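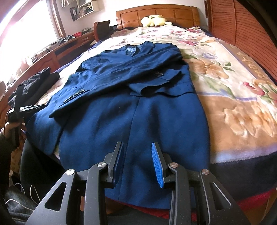

Posted in November by the Aten kit desk | 6 comments | 54 shares

Jirker hand-held gripper: what it costs and what to buy with it

I've been selling these for a while now and the question I get most is "what will the whole lot come to?", so let's start there. The Jirker on its own is £1,963. Put 2,000 in your budget and you've covered the gripper and a spare set of finger pads (buy the pads with it, please, I'm fed up of posting them out one pair at a time!).

What you get is a two-finger gripper you carry about by hand, to record how a person does a job before you ask an arm to do it. I like it best for clothes and bedding. Coats, jackets, big floppy things that never lie the same way twice – if your plan says "folding" anywhere in it, get more recording hours in than you think you need. A heavy coat eats an afternoon.

The Bastach mount is sold separately and plenty of people forget it. It holds your second device in the other hand, and if you order it later you pay postage again. The Illés cable kit is optional, I'd say yes for a big room and no for a desk.

A few things for the spreadsheet:

Pads wear, so allow for a new pair each term or each quarter.
Storage fills up quicker than anyone plans for.
Pay your wearers properly, it's tiring on the wrist.

Lead time is 6 weeks at the moment. Orders placed on a Sunday get looked at the next morning, once I've had a coffee.

Share (54) | Comments (6)

Contact Aten | Copyright Aten | Back to top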